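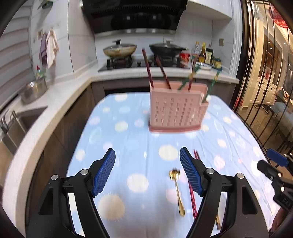 4. Filling the still and making the first run

Read section 3 first if you haven't done the cleaning run with water. Do not skip the cleaning run. The Zandetti 50 ships with a film of oil inside the pot and it will end up in your brandy.

4.1 Before you fill

1. Check the pot is level. Use the two front feet, turn clockwise to raise.
2. Close the drain tap. Fully closed = handle pointing left.
3. Wipe the gasket groove. Any grit in there and it leaks.
4. Fit the gasket, flat side down.

Note: gaskets from the old Istumel pots look the same but are thicker. Don't force one in.

4.2 Filling

1. Pour in the mash, stopping at the lower rivet. Never above. Plum and apricot foam up a lot, so stop a hand's width short for those.
2. Stones out if you can. A few won't hurt, a bucketful will.
3. If the mash is thick, add clean water until it stirs easily. Thick mash burns on the bottom and the taste stays in the pot for the next three runs.
4. Put the lid on, turn until the marks meet, tighten the clamps in opposite pairs.
5. Connect the swan neck to the condenser. Hand tight, then a quarter turn with the spanner.

CAUTION: never run the still with the outlet pipe blocked, corked or pinched. Pressure has to go somewhere.

4.3 Heating

1. Open the cooling water before lighting the burner. Check it comes out of the top hose.
2. Light burner, medium flame.
3. Stir with the crank handle untill the lid is too warm to touch, then let go of it.
4. When the swan neck gets hot halfway along, turn down to low. First drops come soon after.

CAUTION: spirit vapour catches fire. Doors open, no smoking, receiving jar well away from the burner. Don't leave the still alone, not even for a phone call.

4.4 Collecting

1. Throw away the first part (the heads). Smells of glue or nail varnish. Do not drink it, do not save it for the next batch.
2. Change jar when the smell turns clean and fruity.
3. Change again when it goes cloudy or smells of wet cardboard. Those are the tails – keep apart, can go in the next run.
4. Burner off. Water stays on until the neck is cool.

Note: nearly 23 litres of low wine from a full pot is good going. Less with poor fruit, don't push the heat to make up for it.

4.5 Spares and help

Gasket is part 765, clamp set is part 876. Order from Bridholm, ask for Despina Georgiou or Mimoza Stan. Đorđević no longer stock them.

You may need a licence to distil at home, and in some countries its not allowed at all. Check before you light anything.

Section revised 5 April 2026, M. Stojanović. Table of fruit and water amounts moved to section 6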